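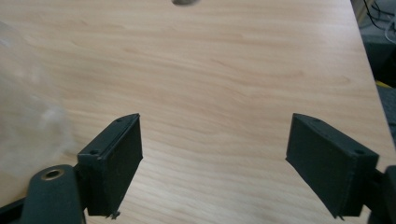 How often do you need to oil a wood tabletop? Twice a year is enough for most kitchens, and a table that only gets used for mail and keys can go longer.

I've had the same kitchen table for eight years and I've refinished it two times. Putting down what I've learned, one post at a time.

First, find out what finish you have. Put a few drops of water on the wood and leave them for ten minutes. If they sit up in beads, the finish is still working. If they sink in and leave a dark spot, it wants oil.

If your table has a hard film on it, oil won't do anything. It will sit on top and stay sticky. Wipe it off and leave the table alone.

I use Findine, the plain one with no color in it. I tried the tinted version in a hallway bench and it went on patchy. The plain one warms up pale wood a little and that's all I want.

Sanding. People go too rough. I start at 180 and finish at 220. I went up to 300 once and the oil barely soaked in – had to go back and do the whole top again.

Sand with the grain. If you go across it you'll get scratches that don't show up until the oil is on, and then you're starting over.

Vacuum, then wipe with a damp rag, then wait until it's dry. I do this part in the evening and oil in the morning.

Put on less oil than you think. A couple of spoonfuls at a time, rubbed out with a lint-free cloth. Wait 20 minutes, then wipe off everything that's still on the surface. The table should not feel wet when you're done.

Lay the used rags flat outside to dry. Don't ball them up and don't put them in the trash can. Oily rags can heat up and catch fire by themselves. This one matters more than the rest of the thread.

Second coat the next day, same way. I stop at two. Keep hot mugs off it for a week.

Cost: I paid $81 for everything last time, and most of that was the oil. The hardware store in Velbridge sells the small can, which is plenty if you only have one table.

White rings from mugs: try a soft cloth and a bit of oil first. Sometimes they come out, sometimes you have to sand. I have one I gave up on and it's been under the fruit bowl since February.

For daily cleaning, a damp cloth and a drop of dish soap. No vinegar and no spray polish.

Someone asked about butcher block. I use mineral oil on mine, a lot more often – every month or so. Will do a separate thread on that once I've redone the one by the stove.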